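Bocaux à bouchon de liège : Zivis précise ses consignes de conservation des épices

L'atelier d'essais Zivis a publié en novembre les résultats d'une série de mesures sur la conservation des épices et des tisanes en bocal de verre. L'étude, conduite par Catinca Munteanu, porte sur 207 bocaux fermés par un bouchon de liège et stockés pendant six mois en conditions domestiques.

Les lots ont été répartis entre verre clair et verre teinté. Le paprika, le curcuma et la verveine ont été pesés et contrôlés tous les 30 jours, à volume de remplissage constant. Le paramètre suivi en priorité est la reprise d'humidité, complétée par un relevé de couleur sur échantillon broyé.

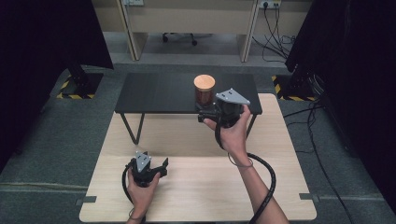
Bocal en verre teinté brun-rouge, à bouchon de liège clair.

Selon le rapport, la teinte du verre ralentit la décoloration du paprika mais n'a pas d'effet mesurable sur la reprise d'humidité. Celle-ci dépend de l'ajustement du bouchon et du nombre d'ouvertures. Les bouchons coniques fournis par la société Ghiță donnent les écarts les plus faibles d'un bocal à l'autre. Les modèles cylindriques de Sturkmont se tassent davantage et demandent un remplacement plus fréquent.

Le second volet concerne l'emplacement. Les bocaux laissés sur un plan de bois clair, face à une fenêtre, ont reçu un éclairement d'environ 900 lux en milieu de journée. Leur contenu s'est décoloré plus vite que celui des lots rangés en placard.
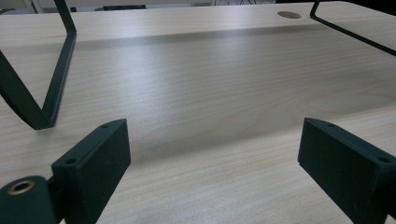 Surface en bois clair, avec reflet lumineux au centre.

Wissam Fakhoury, responsable des produits secs chez le distributeur Furnholm, indique que les étiquettes de la gamme seront modifiées en conséquence. La mention « à l'abri de la lumière » y sera complétée par une durée maximale après première ouverture, distincte pour les poudres et pour les feuilles.

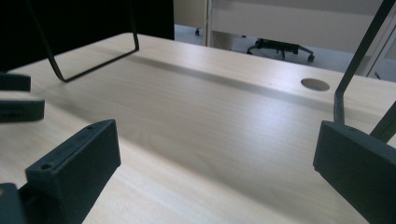 Le rapport recommande en outre de ne pas laver les bouchons à l'eau chaude, de les brosser à sec et de laisser le bocal ouvert une nuit avant tout nouveau remplissage. Une seconde série, consacrée aux graines entières, est en préparation. Les tableaux de mesures peuvent être obtenus sur demande auprès de Zivis.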